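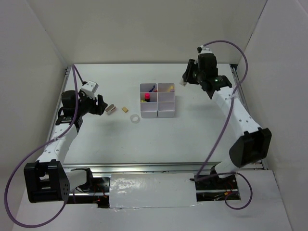
Thursday, after lunch. Sorting of the small items, continued with Lilla Antal.

We use the white tray with four compartments for now. The black bottle with the pink-red cap goes with the yellow piece, and the dark blue one goes with the red one. I am not fully happy with this grouping. Color is easy to remember, but size would be more practical for the drawer.

Inventory number of the tray is 639. I wrote it in the Demulbridge list, because the old list still had 33 for it, and this number belongs to the scale. 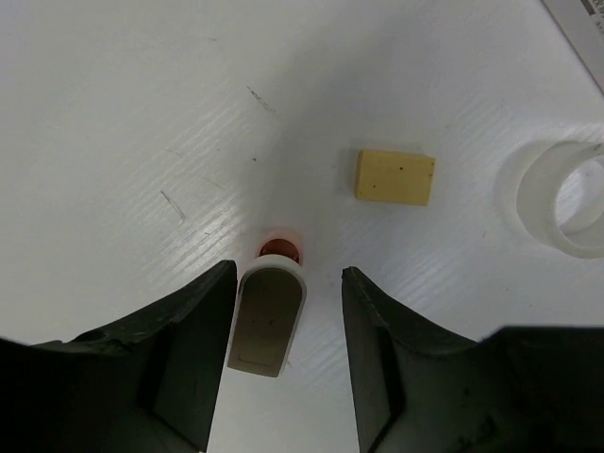
Still without a fixed place: the small rounded piece with the beige face, the little red one, and the yellow block. Lilla wants them all in one compartment. I would keep the block separate, it takes too much room and crumbs from it would get to the others.

To ask Erzsébet Fekete: can we order a second tray of the same kind from Waltero? The last order was 1065 forint with delivery, so it is not a big cost. If she agrees, I will do the labels in June, with the larger letters this time. The marker is almost finished.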